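The tray by the back door

Kellby has a shortage of laundries. The townhouses built along the old rail yard came with a cupboard for the washing machine and not much else, and the people who moved in brought their cats with them. Where the litter goes is a live question on every floor.

Rüdiger Schmieder moved into number 17 in February with two cats and one spare corner, between the back door and the hot water tank. He has rearranged it more often than he cares to say. The first set-up was a hooded box, bought because it hid everything. The cats used the bath mat.

"I took the lid off and that was the end of it," he says. "They wanted to see who was coming."

Open trays are cheaper and easier to wash, and most of the people I spoke to on the street have gone back to them. The complaint is scatter. Granules travel down the hall in the fur between a cat's toes and finish up in the bed. A mat helps. So does a tray with higher sides, though an older cat may refuse to climb in.

Filling is a matter of habit. Schmieder pours to a depth of three fingers and tops up after each scoop, with a full change every second Saturday's worth of days, as he puts it -- he works shifts and doesn't keep a normal calendar. The Mevier pet supply depot, a short drive out of town, sold 2,120 bags of clumping litter last year, against 2,000 the year before. A bag costs $22 and lasts his household most of a month.

The bin matters more than the tray. For years he carried each scoop outside to the wheelie bin, which is fine in good weather. Now he keeps a lidded one within arm's reach, lined with whatever small bags are on special, and empties it every night after the dishes. Tray and bin want to be side by side, with the bin lid opening away from you so that one hand can stay on the scoop.

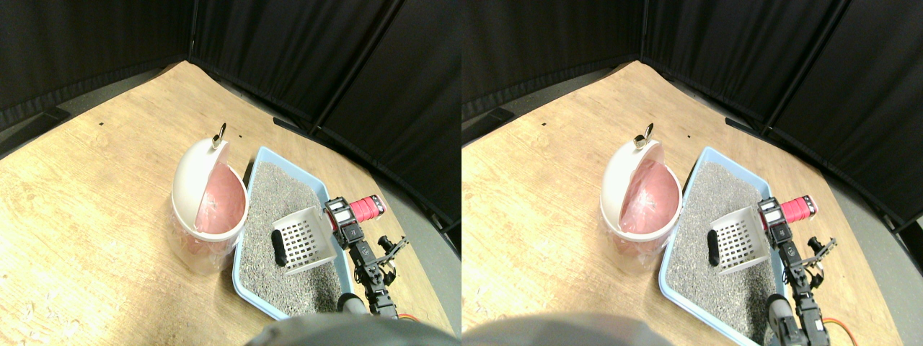
Schwerdtfeger, two doors along, disagrees about the bin and told me so over the fence. Any lid traps the smell and lets it out all at once, she said, and she would sooner tie off a bag each time and walk it to the lane. She also thinks a slotted scoop with wide gaps is a waste of money, as the small bits fall straight back through.

Schmieder has heard all this before. He rinses his scoop under the garden tap, stands it in an old jam jar and leaves it on the step to dry. When I called in on 28th December the older cat was asleep on the bath mat.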